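The Wekstead Run

Filed under Short Fiction
14 shares | 7 comments

I was halfway to Wekstead before I worked out that the noise was coming from my own car.

It had started as a sort of hum, somewhere past the grain silos, and I'd blamed the road. Then I'd blamed the wind, and then the truck in front of me, and then the truck turned off and the noise stayed right where it was, under my left foot, having the time of its life. I turned the radio up. I know, I know. My mum taught me that one. If you can't hear it, it isn't eleven hundred dollars.

It was March and still hot enough that the steering wheel hurt. I had my mother's ginger beer in the boot, six bottles wrapped in towels, and a cheque I was meant to hand over in person to a man she hadn't spoken to in sixteen years. Her brother. My uncle, I suppose, though I'd only ever met him as a shape at the end of a table at Christmas, and then there was no table and no shape and we had Christmas at ours.

"Just give it to him," she'd said. "Don't get talking."

"What if he wants to talk?"

"He won't."

She was peeling a mandarin at the time and she got the whole skin off in one go, and she looked at it for a good long while as if it had come up with something.

The thing between them was a boat. I'd like to tell you it was land, or a will, or somebody's wife, because people lean in when you say those. It was a tinny with a patched bottom that my grandfather had called the Dzene, after nothing any of us could discover, and it was worth maybe the price of a decent fridge. He'd left it to both of them. My mother wanted to keep it at our place, near the river. My uncle wanted it at his, near the dam. They had words about it on the verandah after the funeral, and then my uncle hooked up the trailer in the night and that was that.

Sixteen years! I've had whole friendships start and finish in that time. I've had a marriage (a short one).

The noise turned into a knock at Odside, which was handy, as Odside has a servo and nothing else for an hour either way. I rolled in next to the air hose and sat there with my hands in my lap. The woman behind the counter came out before I'd even got the door open. She had a tea towel over one shoulder and she listened to the engine with her head on one side, the way you'd listen to a kid explaining how the window got broken.

"You'll want to turn that off," she said.

So I did. She said her husband could have a look when he got back from Wekstead, and I said that was where I was going, and she said well, then, you'll have passed each other by tea time if he ever leaves. She sold me an egg sandwich. I ate it in the shade of the ice freezer, next to a dog who had a lot of hope in his face and got the crusts.

I should say that I didn't have to be doing this. My mother could have posted the cheque. There are stamps. But she'd got a letter from him in January, only the second since the boat, and she'd carried it around in her cardigan until it went soft, and then one night she said, while the kettle was going, that he'd sold it. He'd sold the Dzene, and he'd sent her half.

"That's nice," I said. "Isn't it?"

"I don't want half," she said.

She wouldn't tell me what she did want. She banked his cheque, I found out later, and then wrote him one of her own for exactly the same amount, and that was the one I had in the glovebox. I pointed out that this was a bit mad. She said I could take the ginger beer as well, while I was at it.

The husband turned up at 4 pm with his arm out the window. He lay down on the concrete under my car without so much as a hello, and all I could see of him for a while was his boots. Then a hand came out and felt about for a spanner and I put one in it. Wrong one. I put another one in it. We went on like that, very companionable, until he slid out and told me it was a heat shield. Two bolts had gone and the whole plate was flapping about down there like a loose tooth.

"Is that bad?"

"It's loud," he said.

He wired it up and wouldn't take any money, so I gave him a bottle of the ginger beer, and he held it up to the light and asked who'd made it. I said my mother. He asked where she was from and I told him, and he said there was an old bloke out on the dam road who made the same stuff in the same bottles with the wire tops, and that his was a bit too sweet.

I thought about that all the way to Wekstead. It's a flat stretch and there isn't much else to think about.

The house was smaller than I'd been building it. It had a lemon tree and a water tank and a shade-cloth thing off the side with a workbench under it. He was sitting on the step, taking off his boots. He looked up and I saw my mother's chin come round at me, on a man, under a hat, and it gave me a proper turn.

"You've got the noise out of it," he said.

"Sorry?"

"They rang from Odside. Said you'd be late."

I gave him the envelope straight away, as instructed. He opened it and read the cheque, front and back. Then he laughed, one big bark, and the galahs went up off the tank.

"She's sent it back."

"She says she doesn't want half."

"No," he said. "Neither did I."

I was meant to leave at that point. I had it all planned, I had my keys in my hand. But it had been a long drive, and he'd seen the towels on the back seat by then (I'd moved the bottles up out of the heat), and he went and got two glasses without asking what was in them.

We sat on the step. He took a mouthful and held it there for so long that I got worried about him.

"She's left the lemon out," he said at last.

"She says it doesn't need it."

"It was always her said it did!" He was properly wound up. "I put the lemon in because of her. I don't even like lemon. I planted that bloody tree."

We both looked at the tree. It was a good one, to be fair, it was covered.

After that it all came out in no kind of order. The boat had never gone on the dam. He'd got it home that night, and in the morning he'd been so ashamed of himself that he put a tarp over it, and it stayed there until the tarp rotted and he bought another tarp. He'd meant to ring. He'd written a letter in the second year and she'd written back a page about the weather. Then the bloke at Stumon Marine in town had come round about a pump, seen the trailer, and made him an offer, and he'd said yes before he'd heard himself do it.

"I've still got the bungs," he said. "And the oars. He didn't want the oars."

He showed me. They were up in the rafters of the shed, and they had my mother's initials on one and his on the other, burned in with a hot nail, with hers crossed out and done again bigger. I put my thumb in the letters. I'd never thought of her as somebody who'd want her name to be bigger.

It was getting on for dark and he said I'd better stay, there were roos all over the road at that hour. He made chops. I rang my mother from the hallway and she answered before it had even rung properly.

"Did you give it to him?"

"Yes."

"And you've left."

"Well," I said.

There was a silence, and I could hear her telly going, and then I couldn't, so she must have turned it down.

"What's he say about the ginger beer?"

I looked through the kitchen doorway. He'd stopped with the tongs in the air.

"He says you've left the lemon out," I said.
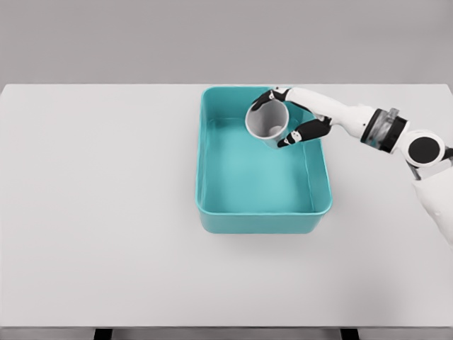
What I Drove Home With

One oar. Hers. It went in through the boot and over the back seat and came out nearly at the gearstick, so that every time I wanted third I had to have a small argument with it. A shopping bag of lemons in the passenger footwell. The cheque, torn in two, with half of it in my shirt pocket and the other half stuck to his fridge – his idea, and he was very pleased with it.

And the empties. He'd rinsed them himself and stood them upside down on the sink overnight, and he'd counted them back into the towels as if she might check. She would, too. She'd know there was one missing and I'd have to tell her about the man at Odside, and the heat shield, and she'd want to know whether he'd liked it.

He walked me to the car in his socks. He had something to say and he went right round the vehicle looking for it, kicking the tyres as he went.

"That river of yours," he said. "Is there still a ramp?"

I told him there was. Council had redone it, it was all concrete now.

"Bit steep, it used to be."

"It's still steep."

He nodded at that for a while. Then he leaned in through the window and shifted the oar over a couple of inches so it was off my elbow, and told me to watch out for trucks.

I stopped for petrol on the way through. The dog remembered me, or he remembered egg. The woman came out with her tea towel and had a good look at the oar and the lemons.

"So you found him all right," she said.

"Yeah," I said. "Can I use your phone? Mine's flat, and I think she'll be up."

Share this story
7 comments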